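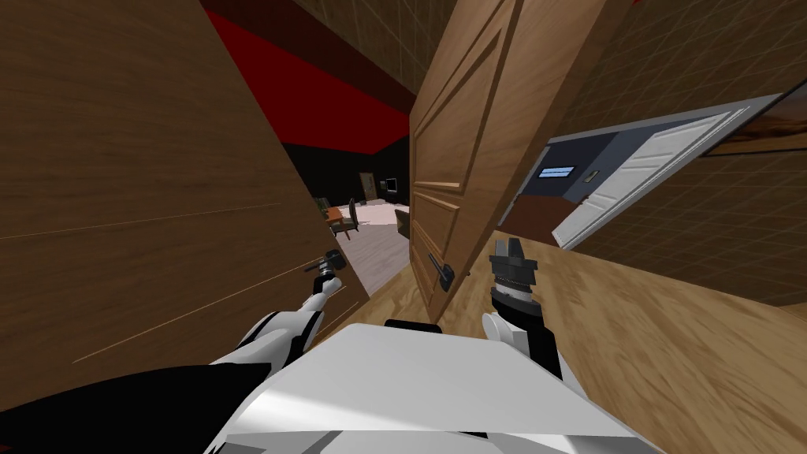
Home Research Publications Data FAQ Contact

Search this site Search

Josine: door and household tasks in simulation – frequently asked questions

Last revised 14th September

What does Josine do?

Josine is a training method for two-armed mobile robots. A single policy takes head and wrist camera views plus joint positions, and outputs base velocity and arm targets together. Most earlier work at Pungate ran navigation and manipulation as separate modules with a hand-written switch between them. Josine has no switch.

Is any of the data from a real robot?

No. All 1,317 episodes were recorded in simulation by operators using handheld controllers. Transfer to hardware is being studied under a separate project, Brendamar, and no hardware results are claimed in the paper.

How are the houses generated?

Floor plans come from the Pintér layout generator. Wall, floor and ceiling finishes are sampled independently of one another, so a tiled pattern can turn up on any surface and colours will often clash. We left this unconstrained. Policies trained on tidy colour schemes did worse in unseen houses.

Why is a partly open door treated as its own case?

The handle moves with the panel, and the usable approach depends on the opening angle. For a closed door the policy has to operate the lever first. For a door that is already ajar it can ignore the lever and push or hook the free edge. We label the two cases separately in the metadata, but the policy isn't given the label.

What success rate should I expect?

On held-out layouts, the released checkpoint completes 56 per cent of door episodes. Without the wrist views this drops to 30 per cent. An episode counts as complete when the base has crossed the threshold within the time limit. Contact with the frame is logged but doesn't end the episode.

Why keep the wrist views if they often show very little?

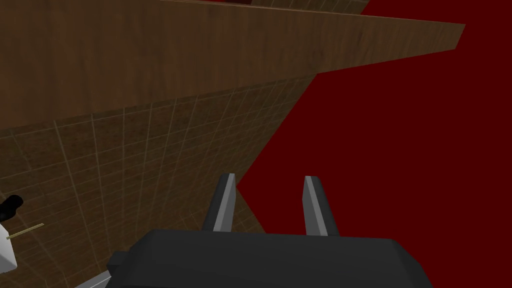

A wrist view can be dominated by one or two large surfaces for long stretches of an episode, and plain regions carry almost no depth information. The value is in the last part of the reach, when the head view may be blocked by the robot's own arms. We tried dropping wrist views until the gripper was close to a surface. Training became less stable and the gain in speed was small, so both views stay on throughout.

Do you correct for head tilt?

No. Head roll and pitch are passed in as numbers and the picture is left as rendered. Levelling the view crops the corners, and in August we found that the cropped version lost the handle more often during turns.

What frame rate is the data stored at?

24 frames per second for every camera. Joint states are resampled to match. If you need the original timing, use the raw logs.

Can I add my own robot model?

Yes, provided it has two arms and a mobile base. You will need to supply a description file and re-tune the gripper friction values – the defaults are specific to our model and will behave poorly with wider fingers.

Who do I contact about licensing or errors?

Licensing questions go to Miklós Bognár through the contact form. Please report labelling errors with the episode number and the camera name.

Shares 24 Comments 0

Previous Next Back to top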